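Cinden Room Waste Bin with Folded-Rim Liner

Product information
Range: Cinden
Category: Bins and liners for bedrooms, studies and guest rooms
Supplied by: Berov Furnishing Supplies
Page last revised: Tue 6 September

General description

The Cinden is a small round waste bin intended for use beside a desk in carpeted rooms. It is supplied to halls of residence, guest houses and training centres where each room is cleared by housekeeping staff between occupants. The outer body is red. It is used with a plastic liner, the edge of which is turned down over the rim so that the bag stays in place when items are dropped in.

The bin is meant for dry room waste: food wrappers, paper, tissues, light card and the disposable slippers provided to guests. It should not be used for liquids, hot ash or broken glass. Where a room has a kettle tray, we recommend that a separate lidded container be kept for tea bags and other wet waste.

Placing the bin in the room

The bin should stand on the floor within reach of the desk, clear of the stool or chair. In rooms furnished from our Dudetitz range, the desk has an open space below it for the stool, and the bin is best kept in front of the desk or at its free side while the room is being cleared. Once the carpet has been picked over, it may be returned to its usual position against the wall.

Bins of this size are easily knocked when full. Staff should carry the bin to the litter and set it down close by; it should not be pushed across the carpet, as this drags the liner away from the rim.

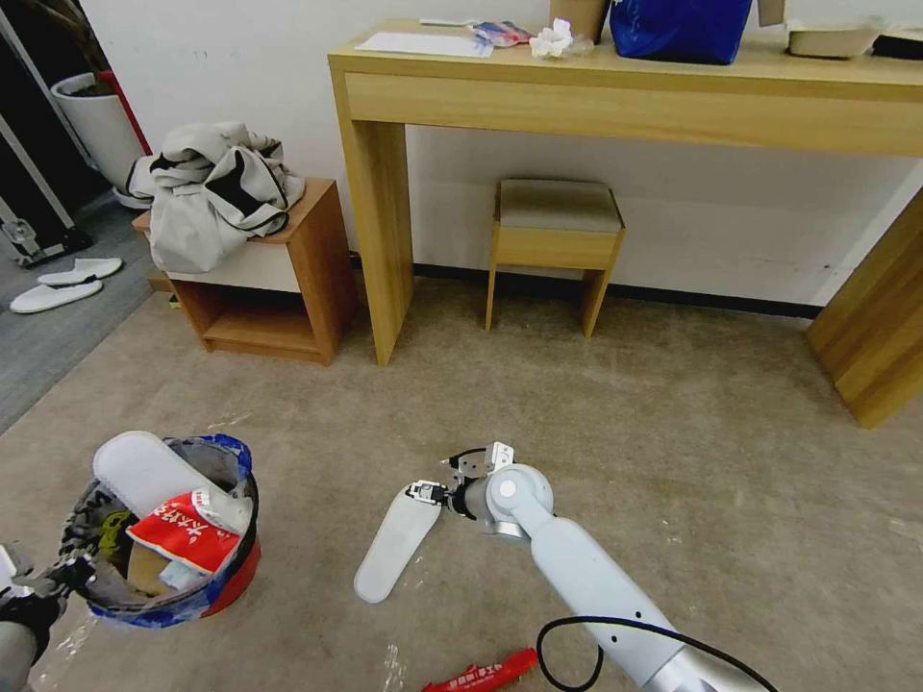
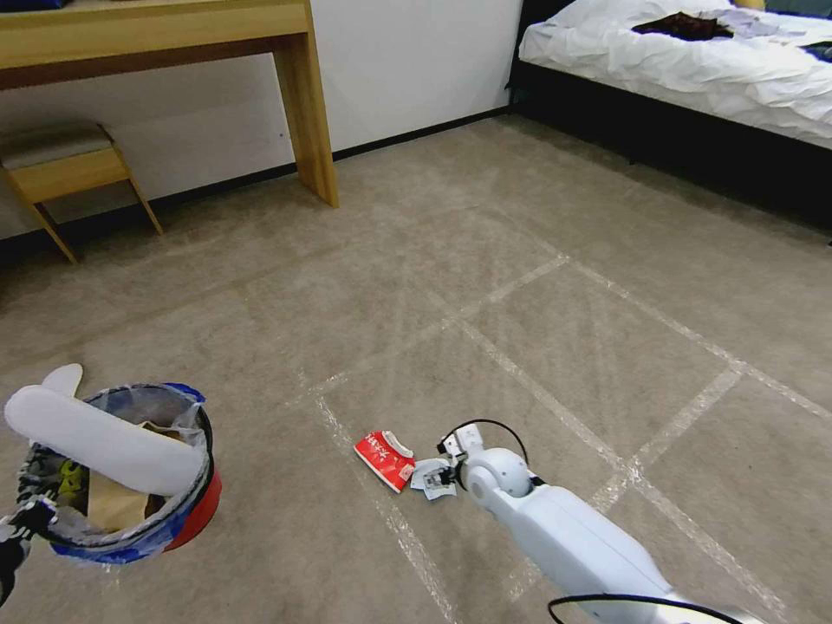

Red bin with folded liner, on beige carpet near a desk and stool.

Fitting the liner

Open the bag fully before placing it in the bin. Press the base of the bag down by hand, then fold the edge outwards over the rim on all sides. A fold of the width of four fingers is sufficient. Creases in the fold are of no consequence, provided that the bag does not slip when weight is placed in it.

Liners should be changed at every change of occupant and at least every second day during a longer stay. Heavier card should be flattened and taken directly to the recycling store - it fills the bin quickly and may tear the bag.

Clearing a room

The following order of work is recommended by Indira Hegde, our adviser on housekeeping practice, and is used in the training sessions we offer to customers.

Collect loose wrappers and other litter from the floor first, including under the desk and stool.
Place used disposable slippers in the bin. Slippers in unopened packets are to be returned to the linen store.
Check the desk top. Tissues and used paper cups may be discarded. Written papers must be left where they are, or handed in if the guest has departed.
Tie and remove the liner, wipe the rim and fit a new bag.
Vacuum the carpet.

Care of the bin

Wipe the outside with a soft cloth and warm water containing a little washing-up liquid. The inside should be washed once a month and left to dry upside down before a liner is fitted. Scouring pads and bleach will dull the surface and are not covered by the guarantee.

Guarantee and supply

The Cinden is guaranteed for 2 years against faults in manufacture when used indoors. Bins are packed 4 to a carton. Liners are sold separately. Stock at our Camacho warehouse stands at 2,893 bins, and orders placed before noon are normally sent out on the next working day.

The bin was adopted last October by the Antoniadis group of guest houses, which has since fitted it in more than 1,616 rooms. Michalis Antoniadis has kindly agreed to answer enquiries from other managers who are considering the range, and his details may be obtained from our sales office.

Enquiries

Orders and prices: Ieuan Cadwaladr, Sales Office
Returns and guarantee claims: Sreekumar Warrier, Customer Services

Claims should state the order number and the date of delivery. Please keep the carton label until the bins have been unpacked and checked.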